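Speaker notes: Good habits for shared robot benches
Agata Fontana, Skotevow workshop evening, October 2026

Start slowly, people will still be finding chairs. Say hello to the Motell lot at the back, and thank Otis Fitzsimmons for lending us his slides from last year, which I have pulled about a good deal and I hope he forgives me.

I have 30 minutes, and I would like to leave plenty of that for talking among ourselves, so if I start wandering off into the story of the old packing line, somebody please wave at me. (Dwayne has promised to wave.)

Opening thought. When I started at Skotevow we had a safety folder as thick as a loaf, and everyone had signed it, and I don't think it had been opened from one April to the next. The bench rules we use now fit on one side of paper. They cover the ordinary working day and they sit underneath the proper risk assessment, so please don't go home and throw your folder away on my account!

Pause here and ask who has written bench rules of their own. Let two or three people answer. Ignacio Ferreira will have something to say about Guvari and it is usually worth hearing.

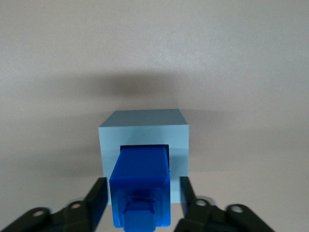
Rule one for us is that you write the task down before you run it, in words a newcomer could follow, and you include what counts as finished. Insertion work is where I learnt to be fussy about this. Take a blue block going into a square opening in a pale blue cube: there's only a thin dark gap down each side, so "put the block in the hole" leaves an awful lot unsaid. How far in? Who decides that it has gone in far enough? What does the operator do if it catches? Put all of that on the sheet, and put the name of the person who wrote it at the bottom, so there is somebody to go and ask.

Rule two, hands. Nobody reaches in between the fingers while the arm is live, however small the gripper and however silly it feels to stop for a toy-sized part. Use the stop, wait until everything is still, then reach. Trinity Iwasaki teaches this to our new starters by making them say "stopped" out loud, and after a week they all do it without thinking, even at the kettle.

Rule three, change one thing at a time. If you have altered the grip force, leave the speed alone until you have seen what the first change did. Our sheet asks for 3 clean runs before anything else is touched. Cherkaoui do it differently and I'd like to hear from them at this point if they are in the room.

Rule four, write up the failures as carefully as the successes. Date, settings, what happened, in plain words. Please don't write "robot error", which I have found in our own log in my own handwriting.

If there is time, tell the story of the missing log pages. If not, go straight to questions. Copies of the one-page sheet are on the table by the door, 60 of them, and do take a spare for whoever is minding the shop tonight.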